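Notebook, November, started a bit after 4 in the afternoon with a mug of tea going cold beside me

Picking up from where I left the starch sizing trials. I had promised Sewwandi I would write this up properly before I forgot the small things, and I've already forgotten a few of them, so bear with me.

We made three pots of wheat paste this time. Pot A is the old recipe, the one Loïc brought with him from his bindery days, cooked slowly and then pushed through the horsehair sieve twice. Pot B is the same flour cooked in the Ammann double boiler with the lid on. Pot C is the rice starch, which I'm very fond of and which I know Elias thinks is more trouble than it's worth (he may be right, but it smells so nice!). All three were left to stand overnight under a film of water and thinned the next morning with deionized water until they ran off the brush like light cream.

Pot A was lovely, as always. Pot B had a skin on it that I had to lift off with a spatula, and there were little lumps underneath that went straight through the sieve and turned up again on the paper. I suspect the lid. The steam collects and drips back in at the rim and the paste never evens out there. Santosh says to stir more, and I will, but I was stirring a fair amount already and my wrist has opinions about it today.
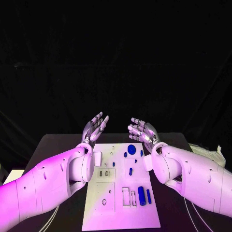

The test strips came from sheet 521 in the scrap drawer, the cream laid paper with the torn deckle. I cut them along the grain and across it, pasted each one to the handmade backing, and put them between felts under the small press. I gave them 30 minutes and then moved them to dry blotters. The strips cut across the grain cockled badly with B and hardly at all with C. With A there was a gentle curl that came out again when I changed the blotters, so I'm not worried about that one.

Something to remember for next time: the Graltis blotters are thirstier than the Brellitz ones and they pull the moisture out faster on the side they touch. I had mixed them in the same stack without thinking, and I'm sure some of the curl is my own doing. Anas has very kindly relabeled the shelf so I can't do it again. Brellitz is on the left now, Graltis on the right, and the odd cut pieces are in the box underneath.

Peeling tests in the evening, once everything had had a good long rest. A held so well that the backing split before the paste let go, which is more strength than we want on something we may need to take apart one day. C came away clean with a damp brush and a little patience. I would happily use C for the atlas leaves, thinned a touch more, and keep A for the spine linings where a firm hold is welcome. B I'm not giving up on, only I'd like to cook it again with the lid off before anybody asks me for a verdict.

Sewwandi asked about grit. I ran what was left of A through the 400 mesh and found nothing worth mentioning, a few specks of bran and that was all.

To do:
Cook B again, lid off, same flour.
Order rice starch, we are down to the last 2 bags.
Wash the horsehair sieve in cool water only, please, whoever gets to it first. Hot water sets the paste in the weave and then we are all picking at it with a pin.
Ask Loïc how long his paste really keeps in the cold room. He told me a week and Elias told me three days.

Strips are in the gray folder on my shelf, labeled in pencil. Do have a look and feel of them if you're passing, the difference between A and C is much easier to tell with your fingers.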